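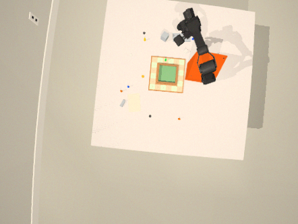

Home | Branches | Safety | Forms | Contact
Search this site Enter keyword Go
Print this page | E-mail this page

Plangate Hall, Navness: kitchen and store inspection
Date: 20/10/2025
Checked by: Tane Pearce
Copy to: Ruairi Innes, Donnelly Lettings

Marks used: OK, ACTION, N/A. Comments follow each item.

1. Entrance and passage

1.1 Front door opens fully from inside: OK
1.2 Passage clear to full width: ACTION. Two stacks of chairs behind the meter cupboard. Move to the store.
1.3 Mat lies flat: OK. Replaced since the February visit.
1.4 Emergency light over the side door: ACTION. Lit on test but dropped out before the end. Battery needs changing.

2. Kitchen

2.1 Fire blanket on its hook, tabs hanging down: OK
2.2 Extinguisher in date, pin and seal in place: OK
2.3 Gas shut-off labelled: ACTION. Label has faded and can't be read from the doorway.
2.4 Hot tap temperature: 66 degrees at the sink. The warning sign is up. Hand basin has a mixer and was comfortable.
2.5 Fridge at 4 degrees: OK. Log sheet has gaps in the second week.
2.6 Kettle and urn leads: OK. Urn lid is loose on its hinge, keep an eye on it.
2.7 Extractor filter: ACTION. Greasy. Last cleaning not written down.

3. Store

3.1 Top shelf load: OK. Paint tins now on the bottom shelf as asked.
3.2 Ladder feet and treads: ACTION. One foot worn through. Tagged and tied up, not to be used.
3.3 Cleaning products in their own bottles: OK
3.4 Heater: Hondorari convector, 1,000 watt setting works, guard firm. Must stay 1 metre from the curtain.
3.5 Extension reel: ACTION. Was being used part wound. The plate on the reel says 3,000 watts fully unwound, much less when coiled. Put a note on it.

4. Outside

4.1 Steps and handrail: OK. Moss starting on the lowest step.
4.2 Bin store gate: OK
4.3 Oil tank bund: N/A

Items 1.4 and 3.2 to be done before the next booking. Ruairi has the key to the meter cupboard and will order the battery. The rest can wait for the next working day at the hall.

Signed: T. Pearce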